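Pre-purchase inspection checklist – tabletop packing cell
Site: Grorosham, bench 3
Checked by: Huiling Liao
Quote under review: Clavel, March

1. Gripper fingers free of cracks, screws tight
OK. Spare pair to be added to the order.

2. Wrist camera cable clear of the joint
OK at full reach. Clip is worn, replace.

3. Emergency stop within arm's length of the operator
Fail. Button is behind the monitor. Needs a longer lead, not in the Clavel quote.

4. Test goods match what we expect to pack
OK. Toiletries: razor, toothpaste, toothbrush, open box. Mixed shapes are what we are paying for, so please don't swap them for blocks when Castent bring their demo unit. 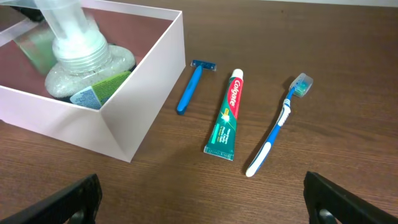
The toothbrush and razor handles are the thin items on the list, and both suppliers should quote for fingertips that can pick them up from a flat table. Castent list theirs as an extra at 146 a pair. Clavel include one pair.

5. Table fixed and level
Partly. Level, but not bolted down. Brackets to come out of the site budget.

6. Payload margin
OK on paper. Heaviest item is up to 43 per cent of the rated load with the gripper fitted.

7. Service terms
Open. Sepúlveda can do yearly visits for either make – price still to come.

Result: hold the order until items 3 and 7 are closed. Keep 100 back for cable clips and labels.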